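Dultthorpe Tabletop: tidying and dressing a small table

README

What this is

Dultthorpe Tabletop is a collection of short recordings of one very ordinary job: taking a handful of decorative things scattered on a table and setting them out so they look nice. Candlesticks, a plant, a canister, a tray. We love this stuff! Small household objects get far less attention than dishes and laundry, and they're full of interesting problems. A candlestick is tall, thin, shiny and top-heavy, and there are so many sensible places to put one.

The release has 27 recordings split over 7 table layouts. Layouts are called "Surnov" through "Zindier" in the folder names, after the streets we were living on when we planned them (sorry, it stuck).

The objects

Everything is the kind of thing you'd find on a sideboard or a hall table. The core set is a pair of gold candlesticks, a dark green succulent in a small white pot, a silver metal canister with a lid, and a flat black tray with a thin metallic rim. Starting positions vary a lot. A candlestick may be standing or lying on its side, and both count as a normal start.
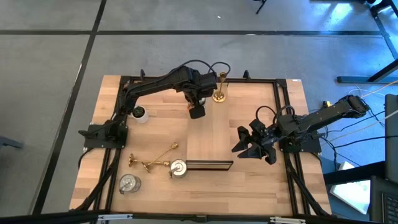
The tray is the piece everything else gets judged against. In the Kaplan layout it goes in the center with the canister on it and a candlestick on each side. In the Surnov layout it stays empty and the plant gets the middle of the table, which looks better than we expected. Final arrangements don't need to be symmetrical. If it would look fine to a guest walking in, we marked it done.

What's in each folder

notes.txt has the layout name, the starting positions in plain words, and anything odd that came up
steps.csv lists each pick, move and set-down, one per row
final.txt describes the finished table in a sentence or two

Object names are the same in every file: candlestick_a, candlestick_b, succulent, canister, tray. The a and b labels follow starting position, left to right, so they can swap between recordings.

The room

All the recordings were made in one large shared room with a pale floor, lots of overhead light, and shelves with red bins at the back. It's a bright, busy place, and the shiny objects pick up plenty of reflections. 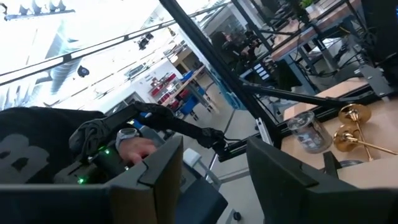
Known issues

In 6 recordings the canister lid is logged as part of the canister even when it was moved separately. Fixes are planned for June.

"Upright" is used loosely in the early notes. A leaning candlestick sometimes got it too.

The Zindier layout has fewer recordings than the others. More are coming, with a second plant!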